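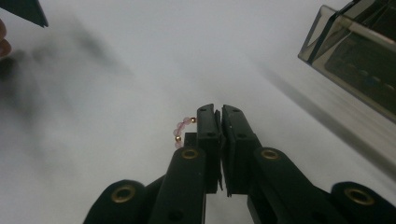
Frequently Asked Questions

The Lodon Street Tool Library

Last updated November 9, 2022

Please read these before emailing. We love your emails, but most of them are question three.

What is a tool library?

It's a library, except you leave with a hedge trimmer. You join, you borrow, you bring it back, and in between you trim a hedge. We have 347 items in the catalog, and on a good day we could lay hands on nearly all of them.

Who can join?

Anyone 18 or older who lives or works in Zutadport. Bring a photo ID and something with your address on it. A utility bill is fine. A birthday card from your aunt is not, although we did enjoy reading it.

People from Sitier can join too, at the same price, in spite of what was said about our bridge.

Do you have a pressure washer?

Yes. One. It's out. It has been out since March, in the sense that whenever it comes back there is someone standing at the counter waiting for it. Put your name on the waiting list, and when your turn comes you'll get an email and 9 days to pick it up. After that it goes to the next person, who will be delighted.

What does it cost?

Membership is $40 a year. If that's a stretch, pay what you can and tell the person at the desk "the other rate." They will nod and type something. No forms, no follow-up questions.

There's no charge to borrow most things. The floor sander, the tile saw and the big carpet cleaner have a small cleaning fee because of the condition in which people return floor sanders, tile saws and big carpet cleaners.

How many things can I take at once?

Four. A set counts as one item if it lives in one case. A socket set is one item. A wheelbarrow full of hand tools is a wheelbarrow and however many hand tools are in it, and yes, you will be asked to tip it out.

How long can I keep them?

One week for anything with a plug, a battery or an engine. Two weeks for everything else. You can renew once through your account if there's no waiting list for the item. You can't renew by leaving a voicemail that says "it's me, I've still got it."

What happens if I'm late?

A dollar a day per item, up to the price of replacing it. At 9 days overdue you get a phone call from Lorna Mowat, who runs the front desk and taught middle school for a long time. Almost everyone returns the item within an hour of this call.

I broke it. Now what?

Tell us. Things wear out, and a drill that has been through the hands of half the county is allowed to die in yours. If it gave up during normal use, you owe us nothing. If you used the good chisel as a screwdriver, you owe us a chisel.

Please don't fix it yourself and bring it back without saying so. We have a shelf of things repaired this way. One of them hums when it's unplugged.

Do I have to clean things before I bring them back?

Yes. Brush off the dirt, wipe off the oil, empty the bag. Paint sprayers need to be flushed until the water runs clear, then flushed again by someone who isn't in a hurry. If you hand over a sprayer full of dried eggshell white, we'll charge a $25 cleaning fee and the color will be discussed.

Can you show me how to use it?

For most hand tools, sure, just ask at the desk. For the table saw, the chainsaws and the floor sander, you need to take our short safety class first. It's free and lasts an hour, and there's a schedule by the door. Having watched a lot of videos is a fine hobby but doesn't count as the class.

Do you supply blades, bits, sandpaper and gas?

Blades and bits come with the tool. Sandpaper we sell at cost, by the sheet. Gas is on you, and please check the label on the tank before you pour. Some engines want oil mixed in and some very much don't. The label is orange. It's the size of a playing card. People keep missing it.

Can I reserve something ahead of time?

Up to a month ahead, through your account. We hold reservations until closing on the pickup day. If the forecast says it's going to be a beautiful weekend, assume that everyone else in town has read it too, and that the post hole digger is spoken for.

Do you deliver?

No. We'll help you carry it to your car. We won't comment on whether it's going to fit, but we will stand there until you find out. Measure your trunk before coming for the extension ladder.

Can I lend it to my neighbor while I have it?

We'd rather you didn't. If your neighbor needs it, your neighbor can join. If your neighbor has already got it, then whatever happens to it over there is between you, your neighbor and the late fee.

I have some old tools. Do you want them?

Maybe. We're always happy to get cordless drills with working batteries, clamps of any size, garden shears, and levels that agree with other levels.

We can't take anything with a frayed cord, gas cans, partial cans of stain, ladders with a "mostly fine" rung, or hammers. We have so many hammers. Every basement in Zutadport contains a spare hammer, and for some years they all came here.

Call before dropping anything off. Boxes left on the step overnight get rained on, and then they're our wet boxes.

Why is the cat on the counter?

His name is Baxter and he came with the building. He isn't in the catalog and can't be checked out. He's allowed on the counter, the returns cart and the warm spot by the battery chargers. If he's sitting on the thing you came to borrow, you may wait or you may negotiate, but please don't lift him. He's heavier than he looks and holds grudges.

Where do I park?

There are spaces behind the building, entered from the alley. The spots in front belong to the bakery, and the bakery will let you know.

When are you open?

Mornings from 9 until noon, and evenings from 5 until 8 on class nights. We close for holidays, heavy snow, and inventory, which we do once a year in March. During inventory no items go out, but returns are welcome, particularly from those of you who have had the same router since before the last one.

Can I use the workbench in the back?

Members can book it in two-hour blocks. Sweep up when you're done. The vise stays attached to the bench, which we mention only for the member who asked whether it could come home with him.

How do I cancel my membership?

Return what you have and send us an email. We don't do partial refunds, but we do keep your account on file, and if you come back within a year you can pick up where you left off. You keep your old place in the pressure washer line, too. There were 200 people on that list at its worst, so think hard before giving it up.

My question isn't here.

Email the front desk or leave a message, and give us a couple of days. Include your member number if you have it. If your question is about the pressure washer, please see question three.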